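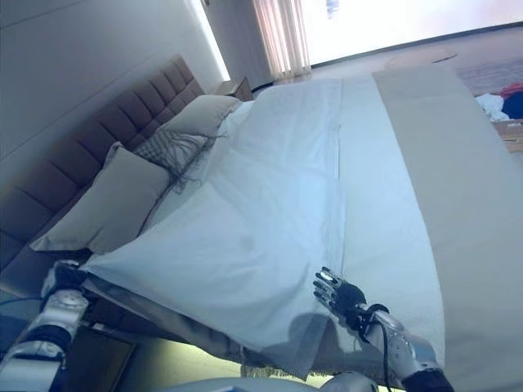

Making the bed with the fingered hands on, taken from the head camera.

Two-jaw grippers or full hands for bedding?

Posted by plerkwood

I'm setting up a bed-making demo on a two-arm robot and I keep going back and forth. The Rollico parallel jaws are $379 each and I already know how to drive them. The hands I have on loan cost a lot more and need their own controller (a Navari, which I'm still learning). Has anyone run both on sheets and duvets? My budget is 900 total, so I can't just buy everything and see!

Jakubowski_bench

My vote is hands, but only if you use them like hands. I ran jaws for most of April and they were fine once they had hold of an edge – the trouble was getting hold of it.

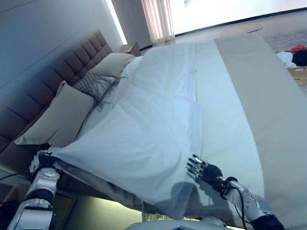

Finger force matters more than finger count, I'd say. I keep mine at 70 percent on the Navari and go up from there if the fabric slips. Try pinching just the corner with one hand, like the left one has it near the edge of the mattress, and keep the other open above the sheet until you need it. Also watch that cable along the forearm, mine snagged on a pillow twice.

sheetbender2

jaws. cheaper, and you can swap the pads in a minute. never had a problem with cotton

plerkwood

Thanks both! I'm leaning toward hands now. I'll start every run with both of them open and level at the foot of the bed, so the comparison is fair.

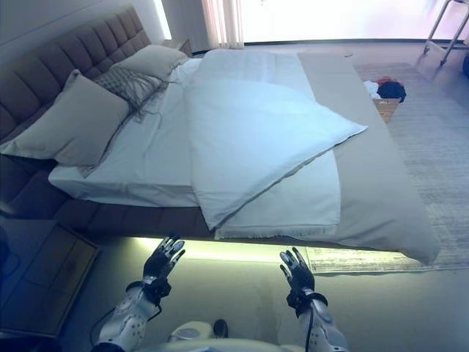
Related: Which pads grip thin cotton best?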